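Stop Emailing Your Whole List

August 26, 2020

Most small online shops send too much email to too many people. I include my own in that. For almost four years I ran a stationery and planner shop called Plenine, and every sale, every restock and every blog post went to every address I had. I thought a big list was the point of having a list. I now think the list should be cut on a regular schedule, and that the cut should hurt a little.

I know this is not what most marketing courses teach. The standard advice is to grow the list, then grow it some more. You run a giveaway, you put a pop-up on the home page, you trade shout-outs with other shops. Then you screenshot the subscriber number and post it in a group. I did all of that. In February my number went past 3,000 and I bought myself a cake.

The same week, I sent out an offer for our spring planner. It was a good offer, with a fair discount and free shipping. The email got 3 orders. Two of them were from people who had bought from me so many times that I knew their street addresses.

I complained about this to Olesia Hrynyshyn, who handles email for a few shops bigger than mine. She asked me how many people on the list had opened anything since the fall. I didn't know. I had never looked at it that way. I looked at the open rate for each send, saw that it was low, and blamed the subject line.

When I finally pulled the report, the answer was bad. A large share of my subscribers had not opened one email in six months. Many had come from a single giveaway where the prize was a tablet. They wanted a tablet. They had never wanted a planner, and I had no good reason to expect them to start.

So I sent one plain message to the people who hadn't opened. It said I was cleaning up the list, and that if they wanted to keep hearing from Plenine they should click the link. There was no coupon in it. I left a coupon out on purpose, as I didn't want people to stay for the coupon and then go quiet again. I waited two weeks and sent it a second time. From that whole group, 159 people clicked. I deleted the rest.

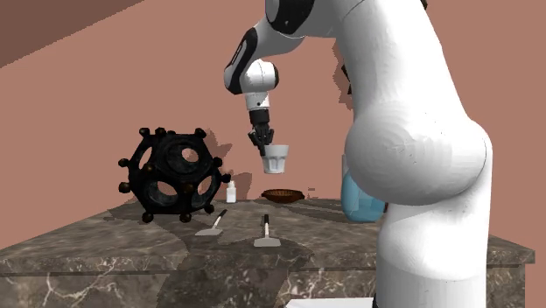
Deleting them was harder than it should have been. I had paid for some of those addresses with ads, and in a few cases I could work out what each one had cost me. I kept thinking that one of them might be about to buy. Maybe one of them was. But I was also paying my email service every month to store them, and I had moved up a pricing tier just to fit them in.

The other cost is one I didn't understand at the time. Mailbox providers pay attention to what people do with your mail. If a lot of your messages sit unopened, more of them can start landing in spam or in the promotions tab, and that can include the ones going to people who like you. I had a customer write to ask why I'd stopped sending the newsletter. I hadn't stopped. She found a stack of them in her junk folder.

There is a fair argument on the other side, and Vitalii Ivanyshyn has made it to me more than once. He runs Nultirer, which sells replacement parts for espresso machines. His customers buy a gasket, disappear for a year and a half, and then come back when the next gasket wears out. If he cut everyone who had been quiet for six months, he would be cutting his best buyers. He is right about his shop. Opens are also a shaky measure, as some mail programs block the little image that counts them, so a person can read every word and still look asleep.

I don't think that sinks the idea. It means the window has to match the product. A planner shop sees people once or twice a year, and six months with no opens and no clicks tells me something. A parts shop might use two years. A bakery with a weekly menu might use two months. It also means you should ask before you delete, and that anyone who has placed an order recently should stay no matter what the open report says. I skipped that last step the first time and had to add several customers back by hand.

What I can't agree with is the idea that the number itself is worth protecting. I've heard people say a list of a certain size looks good to partners, and that once you fall under 1,000 nobody will work with you. I have been asked for my list size by partners exactly twice, and both times a follow-up question about clicks came right after.

I write differently now too. When I mailed everybody, I wrote for strangers, and every email explained what the shop was and who it was for. With the smaller list I can mention last month's pen problem and expect readers to remember it. More people reply. Some of the replies are complaints about paper weight, and I have changed paper because of them.

My next cleanup is already on the calendar. I have turned off the pop-up on the home page and moved the sign-up form to the bottom of the order confirmation page, where it brings in far fewer people. I'm going to leave it there through the holidays and see what the November planner email does.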